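Section 4: Laying the cloth

Your Cletier table cover arrives folded into a square the size of a paperback, and has been looking forward to creasing ever since.

1. Shake the cloth out. Do this away from candles, cats and soup.
2. Find the hem with the Jistness label. It goes on the side furthest from your guests.
3. Smooth from the centre outwards. The cloth is 300 cm long, so walk.

Note: Iron on low. High heat will leave a shine that no amount of gravy can hide. 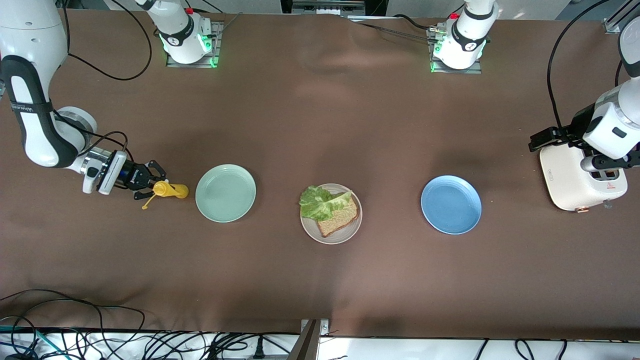

Fig. 23. Dark brown cloth, laid and smoothed, with round plates across the middle.

4. Fit the corner clips, opening outwards. Clips fitted the other way round will hold your sleeve very well.

Caution: Do not pull the cloth out from under crockery. The guarantee does not cover this, and we have been asked.

Spare clips: Torkidbridge, part 938.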